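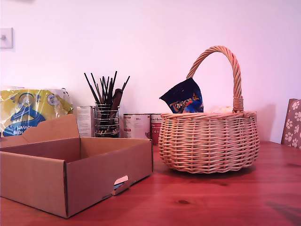
Ticket 544: Gripper stops above the basket, table cell, Felley workshop

Opened by: Mereana Ellery
Date: 30 Dec 2022
Priority: normal
Status: open, waiting for part

Problem
The arm should take the snack bag out of the wicker basket and put it in the open cardboard box at the left. Since we changed the gripper pads it goes to the basket, stops above the handle and gives error 91 (path blocked). The arm was parked outside the camera view before I saved the start picture, so it cannot be the arm's own shadow.

What I checked
1. Restarted the controller and homed all joints. Same error.
2. Cleaned the camera glass with a dry cloth. Same error.
3. Looked at the depth map. The handle of the basket is high and rises well over the rim, and the planner sees the whole opening under it as closed. The blue bag stands up on the left side, beside the handle, so the path from the left should be free.
4. Compared the safety distance with the old settings. It was 40 mm. I do not remember that anybody wrote down a change. Set it to 25 mm for a test at slow speed. The arm went lower but stopped again, this time with the gripper turned wrongly.
5. Checked the gripper model in the software. It is still the old one, with the short pads. The new pads from Meesuk are longer, so the tool point is wrong.

Reply from Dristhorpe support
Please do not leave the safety distance at 25. Put it back to 40 and load the gripper file for the long pads. After this, do the tool point calibration again with the pin, not with the box corner. Please also tell us if the wire holder with the brushes stays at the back. The thin handles spread out at the top and the camera can read them badly.

My answer
Distance is back to 40. The holder stays at the back, beside the cans, and the other tasks need it there. I loaded the file, but the calibration pin is bent and I do not trust it. A new pin is ordered from Esex. Until it comes, please use the cell only for the carton task, and do not move the basket, its position is saved.

Recent tickets
Camera bracket loose after cleaning
Emergency stop lamp stays on
Felley: cable cover at joint 3 worn
Long pads, where to find the fitting sheet
Controller clock wrong after power cut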